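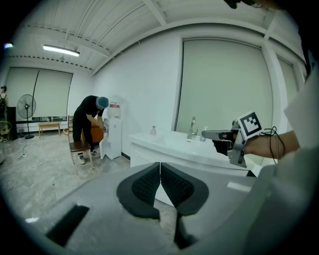
Hand-held gripper with the square marker on top, over by the sink vanity.

Friday, July 31, 2026

Sink area demos, day two with the new jaws. Really pleased with how this is going! Sipho Coetzee ran most of the morning block and got the soap pump task down to a motion I'd happily hand to the policy: come in level, pause, close, lift. The pause matters more than I expected. On the Endbridge runs we rushed the approach and the arm learned to rush too.

Count so far is 295 demos kept, target 1000 for the vanity set. Threw out the first batch, all mine – I was twisting my wrist at the end of every reach and the marker kept turning away from the tracker. Sipho's fix is to step sideways with the feet and keep the forearm quiet. Works great, and my shoulder likes it too.

Cable: still want a longer one. The coil tugs a bit on far reaches toward the faucet. Asked Nugroho for a straight version, no answer yet.

Tried ten demos at half speed for comparison. They replay beautifully on the Andden arm, very smooth, but they take forever to collect. Maybe mix in 100 and see what the loss does?

To do Monday: small bottle pick from the front corner of the counter, left-hand approach, retime the logger (it drifted again after lunch). Faucet handle after that if the jaw pads hold up.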